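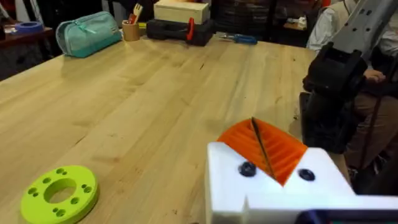 Vurcombe Shared Workshop
Minutes of the Users' Meeting, April

Present: Marek Machala (chair) and representatives of the Treseck and Clindemico user groups. Apologies were received from the Kratochvíl group.
The meeting opened at 4 p.m.

1. Minutes of the previous meeting
The minutes were approved without amendment.

2. The large table
The chair reported that the butcher-block table continues to be used for storage between sessions. Items noted on it were a black toolbox with a pale wooden box on top of it, a teal zippered pencil case, a tan pen holder with utensils in it, a blue-handled screwdriver and a bright green ring-shaped part. The Treseck group asked that the table be cleared at the end of every session. Clindemico considered that the pen holder and pencil case should stay out, as all groups use them.
Agreed: the pen holder and pencil case may remain at the back of the table. The toolbox and the wooden box will go to shelf 4. Screwdrivers are to be returned to the toolbox after use.

3. Unlabeled parts
It was agreed that parts left out, including the green ring, will be kept in the parts drawer for 20 days and then offered to any group that wants them. Groups are asked to write their name on a tag - not on the part itself.

4. Painter's tape
The roll of blue tape is kept on the dark side table. Clindemico requested a second roll for marking work areas. Approved, up to a cost of $32 together with the tags.
Action: M. Machala.

5. Care of the tabletop
The Treseck group proposed oiling the wood before the summer. Concern was raised about the drying time, and the table would have to be out of use for a full weekend. The item was deferred until the Kratochvíl group can be consulted.

6. Other business
Keys should be signed for in the book by the door.

The meeting closed at 4:50 p.m.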